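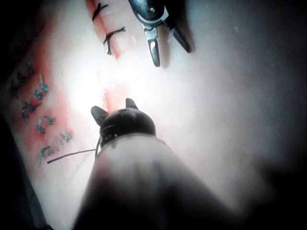
Black thread on the narrower cut, teal on the broader one. Bench suturing, two instruments, one practice pad.

OK so a few people asked what our house rules are for practicing on the robot. Thread time! I wrote most of these down for the Tromach bench and they've been taped to the wall long enough to get coffee on them.

1/ Both tips in view before anything moves. If one instrument drifts off the screen, you stop and bring it back. No "I know where it is." You don't. I've said it myself and I was off by a whole jaw length.

2/ Trim your tails or leave them long, but pick one before you start the row. The rule is really about grading. If the tails are all different I can't compare your first stitch to your last one.

3/ One thread color per incision. We started this in May and I wish we'd done it way sooner. When I come back to a pad later I know right away which line I'm looking at (I am terrible at labeling things, so this saves me).

4/ Needle and thread get counted in and counted out, even on a fake pad. Yes, even at the end of the day. Yes, even if you're the only one there.

5/ Never pull thread with the joint, only with the jaws. On our setup you can't feel the tension, so you watch the pad instead. If the edges pucker, you're too tight – back off and redo it.

6/ Keep loose thread away from the wrist. A long strand near the head loves to wrap. If it wraps, hands off the controls, call it out, and somebody clears it with the arm locked. Don't try to spin your way out of it!!

7/ Instruments get retired at 200 sessions on our bench, no matter how nice they still look. The Flandotum folks across the hall go by feel. We argue about it at lunch. I'm sticking with the number.

8/ Log the bad runs too. Our log is up to 410 entries now and the ugly ones are the ones I reread. Someone tore a pad clean through in one of them and wrote three paragraphs on it, and I send that entry to every new person.

9/ Brightness! Everybody cranks the light and then the middle of the pad goes white and you lose your entry point. Turn it down till you can see the surface again, then start.

Someone asked if this is an official standard. Nope, it's a house list. I borrowed the counting rule from Vasić (their training sheet is way stricter than mine) and the rest came from messing up. If your site has its own rules, those win.

Also got asked about pads. We use the Tedier ones and flip them over when the front is full. Fine for knots, not great for depth.

Next thread is probably camera setup, if I can find my notes. Send me your wall lists – I want to steal from them.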